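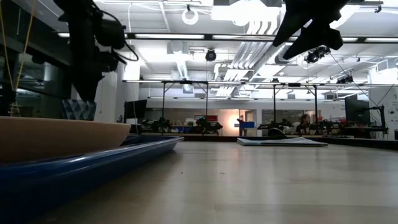
I have a soft spot for big wide bowls and always have done, ever since my gran kept one on the sideboard for keys, conkers, odd buttons and anything else that came out of a coat pocket. So when Rokeya Jayasinghe asked if I'd put together a page for the Jistthorpe newsletter about the stuff on our tables, I said yes before she'd finished the sentence! We've got a lot of tables now and a lot of stuff to go on them. The tan bowl sitting on the blue tray is exactly my sort of thing: good flat rim, nice plain curve, room for half a bag of oranges. I'd have one at home in a heartbeat, and I'd probably pinch the tray as well. The rest of the page is my notes, written up from the back of a delivery sheet, so forgive the order they come in.

The tan bowl
I've gone on about it already, so I'll be quick. The flat rim is what sells it to me. A thin rim looks smart in a shop but you can't get hold of it with gloves on, and it always seems to chip (mine do, anyway). The colour is good too, a sort of milky tea beige that goes with everything and shows up nicely on grey.

The blue tray
Shallow plastic with a raised rim, and glossy enough to catch the lights. I'm a big believer in trays. Put a bowl on a table and it's just a bowl, put it on a tray and suddenly it has a place to live. Darius Crăciun thinks this is nonsense and puts his mug wherever he likes. We've agreed to differ.

Pale grey tabletop
Smooth, light, easy on the eyes. I wanted a darker one and was outvoted, and I've come round to it completely. You can find a dropped screw on it in no time. Damp cloth first, dry cloth after, and please don't use the scratchy side of the sponge. Someone did that to the table by the sink in July and I still look at the mark every time I fill the kettle.

Triangles
The dark panel behind the bowl, with the triangle pattern, is my favourite thing to look at when I'm supposed to be doing something else. I keep thinking it would make a brilliant quilt. Rokeya quilts and says the corners would drive her up the wall, but I've seen her eyeing it up.

White board, lying flat
Over on the right of the table, at a bit of an angle. I do like a flat white surface. You can sort small bits on a board like that and carry the whole lot off in one go, if you walk carefully and don't meet anybody coming round the corner.

The ceiling
Not strictly tabletop stuff, I know, but look at it! Rows and rows of lights and all those silver ducts and pipes. I love a building that lets you see its workings. My last place had those speckled ceiling tiles that sag when it rains, and I spent far too many afternoons staring at one shaped like Wales. The long lights are bright, mind you. If you come in with a headache, take a cap.

The glow at the far end
There's a warm light coming from the doorway right at the back, near the red sign, and I find it very cheering. Everything else up there is so white and then there's this bit of gold. It reminds me of coming home at teatime when someone's already in.

What I'd put in the bowl
I asked everyone. Satsumas won easily. Darius said bread rolls, Rokeya said wool, and one person who asked not to be named said 200 teabags, which I think was a request. I'd go for lemons, as yellow against tan is lovely and they keep for ages.

A word about stacking
I tidy our store cupboard and the bowls are the worst of it. Wide ones go at the bottom with a sheet of kitchen paper between each, then the middling ones, then the little ones we got from Howlader, which don't nest with anything, not even each other. Trays go upright down the side like records. It takes me 15 minutes if I'm left alone and a lot longer if I'm not.

On labels
The Losix tubs have their own labels and the Drorneo ones don't, so I've been writing those by hand in my best capitals. Shelf 18 is done. Please put things back on the shelf they came from, even if you think another one makes more sense. I probably agree with you, but I've only just learnt where everything is.

Still to do
I want to write up the jugs next, and the cutlery drawer if I'm feeling brave. There's also a box marked 77 under the bench by the back stairs that rattles in an interesting way, and I haven't had the nerve to open it. If you've got a favourite bowl or tray and you'd like it on the page, leave me a note in my pigeonhole or catch me at the kettle before ten. Biscuits are welcome too (plain ones, please, I've gone off ginger).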